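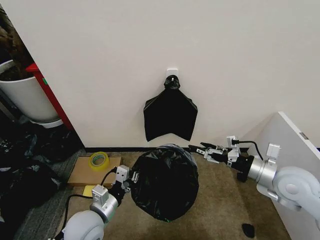 The Cinar pair at the bag station.

Filed under: Home Robots > Subscriptions

We use cookies to remember your settings and measure traffic. Accept / Manage choices

Cinar wants $60 a month, on top of the price of the arms, for what it calls a Chore Pack. Trokcombe lent me a two-arm setup for 9 days in February so I could find out what the money buys. I went in doubtful. I am still doubtful, though less about the hardware than about the bill.

The pack I tested covers bags and bins. You pick a task from the app, confirm where the bucket is, and stand back. Putting a liner over a bucket is a job I can do while talking on the phone. My fastest run with the robot took 38 seconds, and most were a lot slower. It also likes things where it last had them. I slid the bucket over by a hand's width and got a polite message asking me to run setup again.

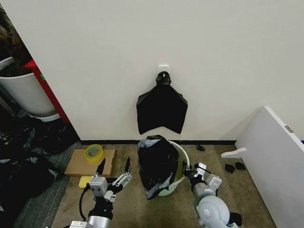
Grip and reach

Both grippers are good at thin plastic, better than the Rajput unit I tried last year, which tore nearly everything. The trouble is coverage. "Bag placed," the app told me more than once, with half the rim still bare. If the software can't tell a lined bucket from a half-lined one, I'd hold off on paying by the month.
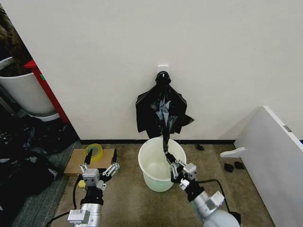
Umbrellas are listed as a bonus task, and I expected little from that. A closed umbrella is an awkward thing, floppy in one spot and stiff in another. Hung by its handle from a wall hook over the bucket, it gave the right gripper a shaft to close on down by the rim, and the left one simply waited, open. Fine. I still wouldn't buy two arms for a job where one stands by.

Support answered 3 of my messages, all with the same link. Cancelling means calling during office hours. Rent it if you can, and skip the yearly plan.

Comments

Uriel Durán
Does the pack work offline? The Warnaso one quit when my router did.

Graciela Retamal
I pay for this and mine lines the bucket fine most days. Setup again every time I vacuum, though.

Ulises Painemal
60 a month to open a trash bag. No thanks.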